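Breritz 机器人教学实验室

【课程项目进展通报】本学期“服务机器人综合实践”课程已进入后半程。应选课同学、兄弟院系及参赛队伍的询问,现以连续短帖的形式,就收纳任务课题的设置、进度、数据情况和后续安排作一说明。各条可单独阅读,前后有关联处会在文中注明。

1/
本课程由 Breritz 机器人教学实验室开设,面向二年级及以上本科生,不限专业。课程编组以小组为单位,每组四人,分别承担操作、记录、训练和文档四项工作,每三周轮换一次。轮换以后,前一任须向后一任当面交接,并在组内日志中留下交接记录。

2/
本学期课题名称为 Starnero,内容是桌面物品的识别、抓取与抽屉收纳。课题沿用上一届留下的机械臂工作台和夹爪,控制程序由学生在教学框架上自行补全。上一届的课题是餐具摆放,其代码仓库已转为只读,供本届查阅,不得直接复制提交。

3/
之所以选择收纳,教学组有如下考虑:抓取动作本身在前置课程里已经讲过,学生容易满足于“夹得住”。加入抽屉以后,任务就有了入口、边沿和深度,物品放下的位置要受容器限制,夹爪退出的路径也要重新规划。多数小组在开题时低估了退出这一步,后面会再谈到。

4/
任务分为三级。一级:抽屉已经打开,将指定的一件物品放入。二级:抽屉已经打开,按口头或文字指令依次放入多件物品。三级:抽屉关闭,须先拉开,放入物品后再推回。期末考核以二级为及格线,三级为加分项。各组可以自行决定是否申请三级考核,申请须在考核前一周提交。

5/
关于物品。课题统一使用成套的食物模型,以蔬果为主,形状差别较大:有细长弯曲的,有圆的,有表面凹凸不平的,也有外面包着透明塑料的。各组不得自行更换考核用物品,但训练时可以增加自备物品,自备物品须在数据说明中列出。

6/
透明包装是今年新加的难点。反光会干扰深度相机,同一件物品换一个角度,点云就可能缺掉一块。有小组提出用哑光喷剂处理包装,教学组没有同意。该组随后改为在夹取前从两个方向各取一次深度,再做合并,成功率有所改善,相关曲线已写入中期报告。

7/
关于抽屉。抽屉柜为白色塑料材质,内壁光滑。物品放入时若松开得过高,会在抽屉底部滚动,停下的位置难以预测。评分细则因此规定:物品松开后须完全位于抽屉内,且不得高出抽屉上沿。滚动本身不扣分。

8/
现将收纳任务的操作画面附于下方,供未到过现场的同学参考。夹爪此时位于拉开的抽屉上方,夹着一件绿色的物品,其余物品一部分在桌面上,一部分在柜顶的橙色编篮里。 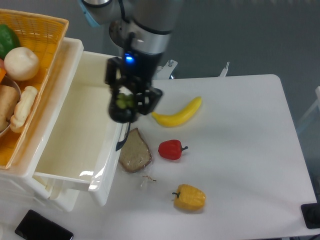 有同学在上一条下回复,问夹爪的开合宽度是不是每件物品都要单独设定,如果考核时临时调换顺序,程序会不会全部作废;该同学还提到,自己所在的小组已经为每件物品写好了固定数值,眼下有些担心。

9/
答复如下。课程不禁止按物品预设开合宽度,一级考核中这样做完全可行。但二级考核的物品顺序在开考前五分钟才公布,摆放位置也由助教现场决定,凡是把宽度和位置、顺序绑在一起写的程序,都需要拆开。建议把宽度写成按类别读取的参数表,由识别结果去查表,识别不确定时取较宽的一档。

10/
对上述同学所在的小组,原有数值不必丢弃,转成参数表即可使用。教学组已在课程主页放了一份空白表格,列名不得更改,行数不限。表格中“最大夹持力”一栏请务必填写,去年有小组留空,程序便按默认值执行,把一件软质模型夹出了印痕。

11/
下面说明数据情况。截至本周,各组合计录制操作示范 3,628 条,全部由学生以遥操作方式完成。每条示范包含相机画面、关节角度、夹爪开度和一句任务文字。录制时长长短不一,教学组不对单条时长作要求,但要求从起始姿态开始,到起始姿态结束。

12/
经交叉审核,剔除 494 条。剔除的原因以三类居多:任务文字与实际操作不符,中途人为触碰物品,以及录制未回到起始姿态便停止。审核由各组互审完成,甲组审乙组,不得自审。被剔除的数据仍予保留,单独存放,供讲解数据质量一课时使用。

13/
保留下来的示范中,单件物品放入的有 2,507 条,其余为多件连续放入以及包含开关抽屉的示范。从构成上看,单件示范偏多,多件示范偏少。教学组在中期会上已经提醒各组,后续录制应向二级和三级任务倾斜,单件示范不再计入工作量。

14/
关于“失败后重试”的示范是否算合格,各组一度理解不一。现统一口径:夹空一次后重新夹取并最终完成的,予以保留,并在标签中注明“含重试”;夹起后掉落在桌面、再次夹起完成的,同样保留;掉落到桌面以外的,不保留。此前按别的标准处理过的数据,请于下次课前改正标签。

15/
任务文字的写法也在这里一并说明。请使用完整的短句,写清物品和目的地,例如“把红椒放进抽屉”。不要写“放那个”“继续放”之类离开上下文便无法理解的句子。同一物品允许有不同叫法,柿子椒、彩椒、甜椒均可,各组不必强求一致。

16/
颜色词请谨慎使用。桌面上若有两件同类物品,颜色是区分二者的依据,应当写出;若只有一件,写不写均可。中期抽查发现,有小组的所有文字都带颜色词,模型在训练后对颜色过度依赖,物品换一个颜色便找不到了。该组已自行补录了一批不带颜色词的示范。

17/
下面谈退出路径。夹爪松开后若直接竖直上升,多数情况下没有问题。但当物品靠近抽屉内壁时,手指张开会顶到壁面,轻则把柜体推动,重则触发力矩保护,机械臂停在原处。本学期因此发生的停机,在各组日志中记录得最为频繁。

18/
各组的处理办法大致有两种。一种是限制放置区域,只在抽屉中部松开;另一种是松开时只张开到刚好脱离的宽度,上升以后再完全张开。前者简单,但多件连续放入时中部很快就会被占满。后者需要可靠的开度反馈。两种办法都可以在考核中使用,报告里须说明选择的依据。

19/
关于线缆。工作台上的线缆在臂体运动时会随之摆动,操作同学在每次录制前应检查走线,确认线缆不会进入抽屉,也不会挂在抽屉前沿。检查完成后在日志相应栏目打勾。未打勾的录制,互审时一律退回。

20/
手机、笔记本和水杯请尽量不要放在工作台上。手机若出现在相机视野内,并不导致数据作废,但应在说明中注明。水杯则一律不得带上工作台,这一条写在实验室守则里,各组签过字,不再重复解释。

21/
关于场地与时间。工作台开放时段为工作日下午两点至晚九点,以半小时为单位预约。每组每周基本额度为六个时段,余量在周四中午放出,先到先得。临时取消的,请至少提前两小时在系统内释放,连续两次无故缺席,下一周额度减半。

22/
有同学建议开放夜间时段。教学组讨论后决定本学期维持现状。遥操作要求两人在场,一人操作,一人守在急停按钮旁,夜间难以保证。仿真环境全天可用,代码调试和路径验证请优先在仿真中完成。

23/
关于仿真与实物的差别,有必要多说几句。仿真中的抽屉推拉阻力是恒定的,实物在开始拉动的一瞬阻力较大,随后减小。直接把仿真中调好的力控参数搬到实物上,常见的结果是抽屉先不动,再猛地弹开。申请三级考核的小组请单独测量启动阻力,测量方法见讲义第七章附录。

24/
讲义第七章附录中的单位有误,表头写的是牛·米,应为牛。勘误已经更新,纸质版请各位自行改正。感谢三个小组先后来信指出。

25/
关于与社团的合作。学生社团 Utska 本学期承担了课程的开放答疑,每周一次,地点在实验室外间。答疑只解决环境配置、通信和标定问题,不代写代码,也不预先评估考核成绩。社团成员若同时选修本课程,不得为本组以外的小组提供考核程序。

26/
Utska 还整理了一份标定常见问题,其中关于手眼标定的部分写得较为细致,教学组已审阅并同意列为参考材料。需要提醒的是,文中示例所用的相机安装位置与课程工作台不同,外参数值不能照抄,步骤可以照做。

27/
标定之后请不要再移动相机支架。中期前后,有两个组的抓取位置整体偏移,排查了两天算法,最后发现是支架螺栓松动。现要求每次预约时段开始时,先运行一遍校验程序,误差超过三毫米的,须重新标定后方可录制。

28/
关于经费。课题耗材本学期已支出 2,127 元,主要用于夹爪指尖软垫、物品模型补充和线缆固定件。指尖软垫消耗较快,请各组不要在软垫上粘贴双面胶。确因任务需要改变指尖材料的,可提交一页纸的申请,说明材料、尺寸和拆除方法。

29/
自制零件需经过检查才能上机。打印件请去除支撑和毛边,安装螺钉统一使用实验室提供的规格。上学期曾有打印指尖在夹持中断裂,碎片落入关节缝隙,维修占用了一周的机时。自本学期起,打印指尖须先在台架上完成一百次开合,方可安装。

30/
关于模型训练。各组可使用全部合格示范,不限于本组录制的部分。训练机时按组分配,单次训练不得超过十二小时。请在提交任务前先用小样本跑通流程,排队系统里因路径写错而在第一分钟退出的任务,本月仍然不少。

31/
评估方法请各组统一。每个模型在实物上测试二十次,物品起始位置按讲义给出的格点摆放,由组外同学记录结果。报告中须列出每次测试的结果,只写平均成功率的报告将退回补充。失败的测试请写明失败发生在哪一步:定位、夹取、移动、松开或退出。

32/
不少小组问,学习得到的策略与手写规则能否混用。可以。中期表现较稳定的几组都采用了混合做法:由模型给出夹取位置,移动与退出由规则完成。课程评分不以方法新旧论高低,考察的是各组能否讲清楚每一部分为什么这样做、在什么条件下会失效。

33/
关于参赛。本课程推荐两个小组参加 Tamayo 校际服务机器人邀请赛的收纳单项。推荐依据为期末二级考核成绩与文档质量,二者各占一半。未获推荐的小组可以自行报名公开组,实验室提供训练场地,但不承担交通费用。

34/
Tamayo 赛制与课程考核有几处不同,参赛小组应提前留意。比赛使用的抽屉柜由主办方提供,尺寸赛前公布;物品中会有一件未曾公开;每队只有一次校准机会,限时十分钟。课程考核则允许校准两次。建议有意参赛的小组从现在起就按一次校准的要求练习。

35/
对于未公开物品,往届参赛队的经验是准备一个保守的通用抓取:从正上方接近,开度取最大,力取最小,夹住后停顿一秒再抬起。动作慢,但掉落较少。具体做法已收入实验室内部文档,选课同学登录后可以查阅。

36/
关于文档。每组期末须提交技术报告、操作手册和数据说明各一份。操作手册的检验办法是:由另一组的同学仅凭手册启动系统并完成一次一级任务,期间原组成员不得开口。去年首次采用这一办法,多数手册在“启动顺序”一节就出现了问题,请本届各组引以为戒。

37/
数据说明请写清录制时间段、操作者轮换情况、自备物品清单、已知缺陷以及剔除记录。操作者以编号表示,不写姓名。画面中若出现人脸,须在提交前处理。相机朝向一般只覆盖桌面,但调试阶段偶有例外,请逐条核对。

38/
有外校老师来信,询问数据是否公开。目前合格示范仅限课程内部使用。教学组拟在课程结束后整理其中一部分,连同任务文字和评估格点一并发布,具体范围待各组同学书面同意后再定。不同意公开的小组,其成绩不受任何影响。

39/
关于安全,再次重申三点。机械臂上电期间,手不得伸入抽屉及夹爪下方;调整物品位置须先按暂停,并由守在急停处的同学口头确认;长发请束起,挂绳和围巾请取下。巡查中发现违反的,当次时段立即终止。

40/
另有一项器材提醒。关机前请将夹爪移回停放位,确认没有夹持物品,再切断电源。上周有一组在夹持状态下断电,次日开机自检未能通过。食物模型用毕请放回编篮,抽屉内不要留存物品,以便下一组直接开始。

41/
后续安排如下。下周课上讲授开关抽屉的力控方法,并请一个小组演示退出路径的两种方案。再下一周为自由录制周,不安排讲课,助教全程在场。其后两周为考核周,考核顺序由抽签决定,抽签结果在课程主页公布。

42/
下学期课程将于二月开放选课。课题方向暂定为双臂协作收纳,是否沿用 Starnero 这一名称尚未确定。有意担任助教的往届同学,请在选课开放前与实验室办公室联系,并附上本人参与过的小组报告。

43/
对本通报内容有疑问的,可在相应编号的帖子下留言,教学组于每个工作日下午五点前集中答复。涉及个人成绩的问题请发送邮件,不在此处讨论。

44/
补充第 21 条:本周四余量放出时间因系统维护推迟至下午三点,已预约的时段不受影响。

Breritz 机器人教学实验室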